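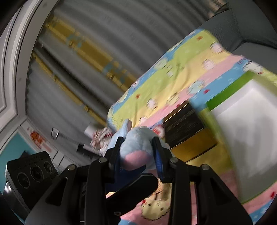 Wednesday, open day prep + demo notes

Doors 10:00, Duangjai Tanasarn on the table, me on the log. First group was the Nireo people, then walk-ins till four.

Plush toys went over best. Kids kept asking for the blue one so we left it in the rotation. Force limit at 84 for soft stuff, do not go back to 146, Pemilard folks tried it and the grip fault came up twice.

Log stopped at 200 entries, buffer setting again. Restarted after lunch, lost maybe ten minuets of the Saengthong visit.

Questions I couldnt answer: pad life, price of spare jaws. Said we'd email. Floltance want a repeat in February, smaller room, chairs this time.

To do
- raise buffer
- charge both packs overnight
- send Duangjai the fault times
- order pads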